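Trindstead Equipment Supply
Hand Tools / Cased Sets
Kasitex Household Tool Set, Molded Case
Item 612

The Kasitex Household Tool Set is supplied to residential halls, offices, schools and small workshops that require a basic set of hand tools at each location. It is intended for light maintenance: hanging notice boards, tightening furniture fittings, opening cartons and taking measurements. It is not rated for electrical work, and none of the handles should be treated as insulated.

Each tool has its own molded recess in the case. The two halves are joined by a hinge and open flat, so that the full set may be laid out on a bench or table during use. The case should be opened on a level surface with clear space on both sides.

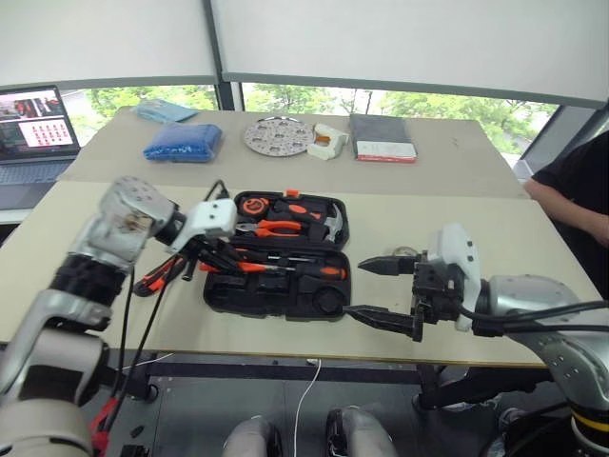 Returning tools to the correct recess is the responsibility of the person signing for the set. Most losses reported to Trindstead concern small items set down beside the case and left there at the end of a job. An unfilled recess is easily seen against the black tray, as with the round one in the lower right corner, and a tool resting outside the case, such as the orange and black utility knife to the left, should be put away before the lid is closed. The blade must be fully retracted first. The hammer and pliers share the same half of the case as the tape measure and should be seated before the halves are brought together. The case should not be forced shut. If resistance is felt, open it again and check that every handle lies flat.

Care

Wipe metal parts with a dry cloth after use. A light coat of oil may be applied to the pliers at the joint. Do not store the case in damp rooms or leave it in direct sunlight for long periods. The tray may be cleaned with mild soap and water once all tools have been removed, and must dry completely before the tools are returned.

Ordering

Unit price: $47
Carton quantity: 11 sets
Case color: black
Handle color: orange and black
Replacement tools: available singly through the Mornstead parts counter
Labels: Lill adhesive asset labels, sold separately in rolls of 400

Institutional accounts may order by item number. Orders of one full carton or more are shipped from the Mornstead warehouse. Returns are accepted for unused sets in the original packaging.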